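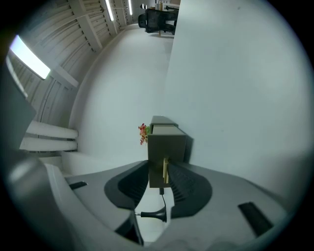 Fig. 7 – Small dark box in drawer-cabinet style

Section 7: Setting up a Vumora storage corner

Read this section before you load any drawers. It covers units placed on a table or bench. For wall mounting, see Section 9.

Before you start

Choose a spot out of direct sun and away from radiators. The adhesive pads supplied by Cunar soften in heat and leave marks on painted surfaces.

CAUTION: Do not stack more than 2 units. A taller stack can tip when an upper drawer is pulled all the way out.

Placing the units

1. Wipe the surface with a damp cloth and let it dry completely.
2. Peel the backing from the adhesive pads and press one onto each corner of the base.
3. Set the unit down with its back edge parallel to the wall. Leave a gap the width of your hand for cleaning.
4. Press down on the top for a few seconds. The pads reach full grip overnight.

Note: The pads can be lifted once and reused. After that, order replacements under part number 2000.
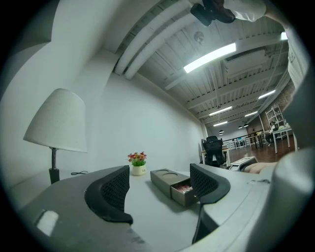

Loading and labeling

1. Put heavy items such as screws, coins and batteries in the lowest drawer.
2. Fill each drawer to just below the rim. Overfilled drawers catch on the frame above and are hard to free.
3. Write labels in pencil first. Most people move things once or twice in the first month – ink can wait.
4. Slide each label into the holder from the left.

Note: Elesora label sheets fit the holders. Bustos sheets are slightly taller and need trimming along the top edge.

CAUTION: Keep batteries and loose metal parts in separate drawers. Never store matches, solvents or medicines in the unit.

If a drawer sticks, remove it and check the runners for grit. Do not use oil.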